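# Contact safety for shared workspaces: progress report, second period

Prepared by Adhiambo Bakilana for the Omenard program office. Work package lead: Pendo Were. 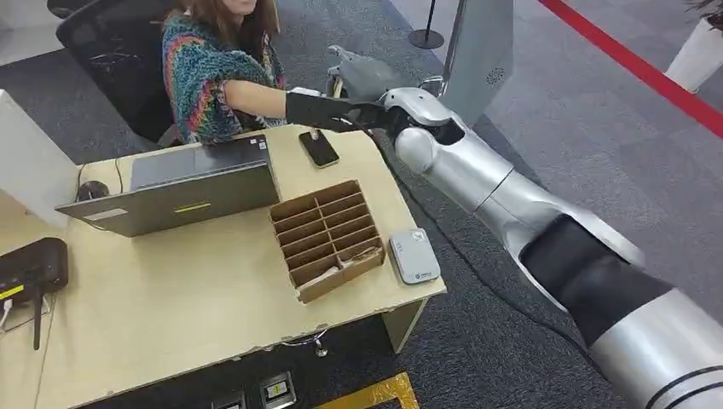 The draft practice guide for hand contact between robots and seated people now has text for all of its main chapters. This period went mostly into chapter 4, which sets out what must be checked before a person is allowed to touch a powered hand. The reference posture is the seated handshake across a desk, with the person's forearm extended over the desk and the robot arm reaching in from the other side. Gloves are treated as a variable in their own right. A long glove of the kind worn at the desk, covering the hand and forearm, changes both what the person feels and what a skin-contact limit means, so the guide now requires that glove type and length be written on the test sheet. Bare-hand and gloved results may not be pooled.

## Status by task

| Task | Status |
|---|---|
| Review of existing site rules | Complete |
| Chapter 4, hand contact | Second draft with reviewers |
| Chapter 5, floor marking and barriers | First draft |
| Contact trials | In progress |
| Incident log format | Agreed with Dorkance |

## Contact trials

The log holds 1284 contacts to date, of which 195 were made with a gloved hand. The plan calls for 900 further contacts before the limits in chapter 4 are fixed. The gloved share is too low to support a separate limit, and the remaining schedule has been reweighted to correct this.

5 contacts were ended by the operator with the stop control. All were logged as slow release: the person had begun to withdraw and the fingers had not opened. The draft now states that a person's withdrawal takes priority over any grip command, and that release must be tested with the arm at full reach as well as close in.

## Changes to the draft

- **Desk surface.** Loose items may stay on the desk if they are part of the normal work, but a clear zone under the contact point is now required. Phones and small tools are named in the text. Reviewers at Nustitska asked for a fully bare desk; we have not adopted this, as it would not match the sites where the guide will be used.
- **Seating.** Chairs with armrests are allowed. The person must be able to push back without striking a panel or partition.
- **Floor.** Tape and barrier lines must be described in the site sheet by color and meaning. Two sites used the same color for different purposes.
- **Cables.** Power and network leads must be routed outside the arm's reach — this was only a recommendation in the first draft.

## Open points

The force gauge on loan from Stojanović was returned for calibration and is due back in December. Trials continue without it, but the peak force column is left blank for those runs and they will not count toward the limits.

Dorkance has asked whether the guide will cover standing contact. It is outside the present scope. A short note on the subject could be added as an annex if the program office agrees to move four days of effort from chapter 5.

## Next period

1. Close reviewer comments on chapter 4.
2. Resume force measurement and complete the gloved series.
3. Issue chapter 5 for review.

Spending is within the approved budget. A decision on the standing contact annex is requested before the next review call.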